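Mar 21, 2024
Posted by the Fistley road log
2 comments | 7 shares

Left the house at the usual time and took the river road again. The lane closure on the Tredus bridge is still in place, with the same temporary signal at the west end and the same long red. I have been logging this since February and the pattern is stable enough to write down properly.

Normal route: Fistley to Buckley by the highway, over the bridge, exit at the rail yard. Before the closure that was predictable. With one lane alternating, the delay depends almost entirely on where I land in the signal cycle and how many trucks are in the queue ahead. A truck starting from a stop on the approach grade takes up the room of several cars in green time. If the queue reaches the feed store, I will not clear on the first green. If it reaches the church sign, I will not clear on the second.

Alternate route: river road north, cross at Kotier, come back down on the Buckley side. It is 8 miles longer. There is no signal until the four-way at Kotier, which was converted last year and is timed badly for left turns but fine going straight.
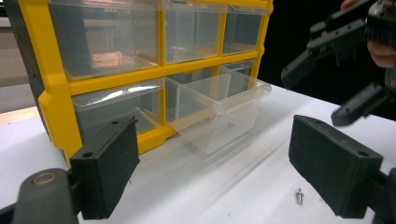
Today's alternate run was slower than the one before it. I got behind a grain truck just past the boat ramp and there is no passing zone until the top of the hill. Speed held in the low forties the whole way. Arrival was still better than yesterday on the highway, when I sat through three reds at the bridge with the engine off.

Fuel is the other half of it. The extra distance costs something, but steady running at forty-odd is close to the best my car does, and idling in a queue is the worst. Over the past tanks the two routes come out nearly even. I had expected the river road to lose. I will keep recording it until the closure ends, then drop the column.

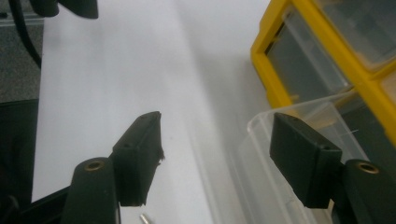
Pavement on the river road is worse than it was in February. The inside lane is sound. The outer edge has broken up on the curve below the quarry, and the shoulder drop there is deep enough to pull a wheel. On the black pad on the left-hand finger the right edge is rough, with a small fragment sticking out near the middle, and the quarry curve has the same profile on a larger scale: a straight line for a while, then a ragged stretch, then one piece standing out into the lane gravel. I keep the right tires well inside the white line there and take it at the posted advisory speed. Two cones have been set beside it. No patching yet.

The return trip is a different problem. Evening traffic out of Buckley peaks earlier than it used to, I assume from the shift change at the rail yard moving up. Leaving before the peak, the bridge is tolerable in the homebound direction, and the signal seems to favor eastbound green in the afternoon. Leaving after it, Kotier is better. In between I have no good answer and have started waiting it out at the desk.

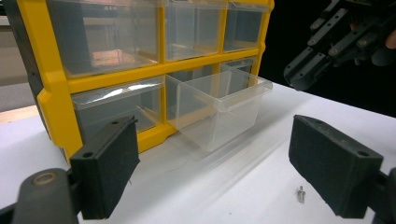

Parts organizer on the white tabletop, one clear drawer pulled out.

Checked the detour signs on the way home. The one at the county line still directs all vehicles to the state route, which adds a long loop south and is only sensible for loads over the bridge limit. Cars following it lose more time than they would in the queue. I have written to the road department once and received a form reply with a reference number. Will write again if the sign is unchanged when the next work phase starts.

Speed note for the state route, in case I need it: the limit is 70 on the open section and falls quickly through the interchange. The drop is signed late if you are coming from the Fistley side.
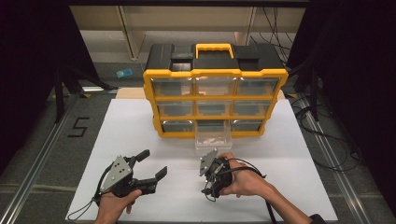 Organizer with the yellow handle, bottom middle drawer partway out.

Plan for tomorrow: highway outbound, leaving earlier, to get one more reading on the bridge with a short queue. Kotier on the return. Tire pressures to be checked first, right front in particular after the quarry curve.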